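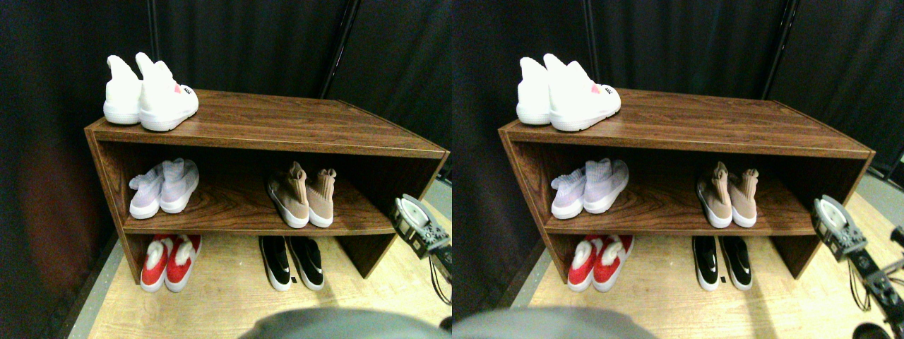
Minoru Katayama: Does the Ollon spray work on knit, or only on leather?

Both. Knit takes two thin coats — leather takes one. Can size is 400 ml. Net weight is 243 g.

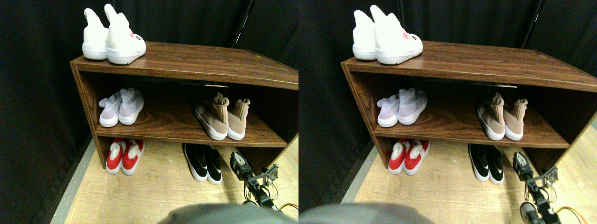 *White high-top sneakers on the cabinet top.*

Hold the can upright and keep it moving. Do not use on patent leather.

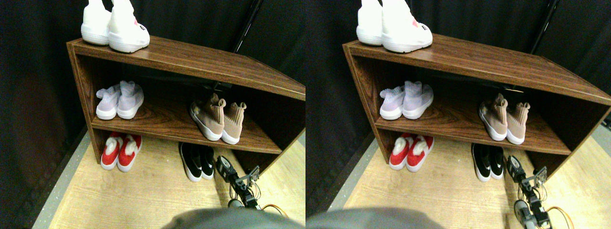 **Nygård Footwear Care Dept.**

Store below 50 °C, away from flame. Shake before each use, then spray
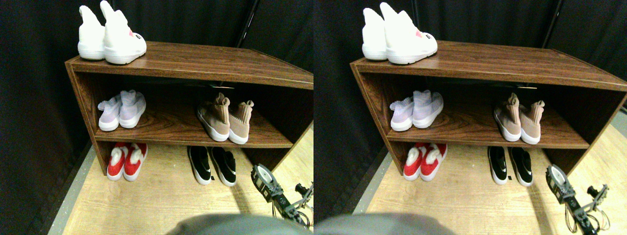 from 200 mm and leave overnight. Refill packs ship in February.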